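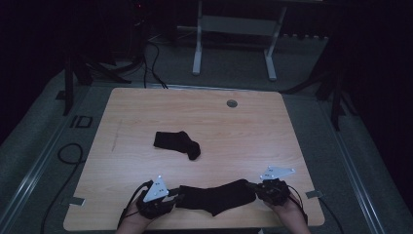 Last changed: January, by Lộc Ninh

Section 4. Folding and Pairing Socks

This section covers socks only. For shirts and towels, see Section 3. For setting up the Stiltlow table, see Section 1.

Before you start

Clear the tabletop. Nothing should be on the wood except the socks you are working on. If you keep a lamp or charger on the table, run its cord through the round grommet hole so that it does not cross the front edge.

Check that the clips on the side edges of the board are tight. Push down on each front corner with your palm. If the board rocks, tighten the clips as described in Section 1, step 6.

Wipe the surface with a dry cloth. Scuff lines in the finish do not affect folding and can be left alone. Rough spots or splinters will snag knit fabric and should be sanded with 200 grit paper, following the grain.

CAUTION: Do not fold damp socks. Damp cotton marks unfinished wood and will smell after a few days in a closed drawer.

4.1 Straightening

1. Take one sock from the pair and leave the other near the middle of the table, where you can reach it.

2. Turn the sock right side out if needed. Reach in to the toe, pinch the seam, and pull it back through the cuff.

3. Hold the sock by the cuff at one end and the toe at the other. Stretch it sideways across the front of the table until it is fairly taut. A slight sag in the middle is fine.

4. Hold for a moment, then lower it to the wood and let go of the toe first. Smooth any remaining wrinkles with the side of your hand, working from the heel out.

5. Repeat with the second sock.

NOTE: Stretch lengthwise only. Pulling the cuff open from side to side wears out the elastic.

CAUTION: Wool and wool blend socks should be laid flat and smoothed without stretching.

4.2 Matching

1. Lay both socks side by side with the toes pointing the same way.

2. Compare the length, the height of the cuff, and the ribbing. Black socks from different packs often look the same until they are next to each other.

3. Compare the color in daylight if you can. Older black socks fade toward brown or gray.

4. If the two do not match, put both in the singles bin and start again with another sock.

4.3 Folding

1. Place one sock directly on top of the other, heels together.

2. For short socks, fold the toes up to the cuffs. One fold is enough.

3. For crew socks, fold the toes up to the heel, then fold once more to the cuff.

4. Press flat and set the pair in the Idska drawer tray, folded edge up.

NOTE: Do not roll the pair into a ball by turning one cuff over the other. It holds the cuff stretched for as long as the pair is in the drawer.

4.4 Filling the tray

The Idska tray is 60 mm deep and takes short socks on edge. Crew socks will stand above the rim, so use the deeper tray (part 197) for those. Pairs should stand up without being pushed in. If you have to force the last pair, move it to a second tray.

Put clean pairs in at the back and take from the front.

Problems

Sock will not lie flat: the heel is probably twisted. Pick it up and repeat 4.1 from step 3.

Lint on the table after dark socks: brush it off before folding anything light.

Pairs fall over in the tray: add the divider supplied with the tray, or fold the pairs one time fewer.

Corrections to this section go to Đức Tạ. Give the section and step number.

Next: Section 5. Undershirts and Small Items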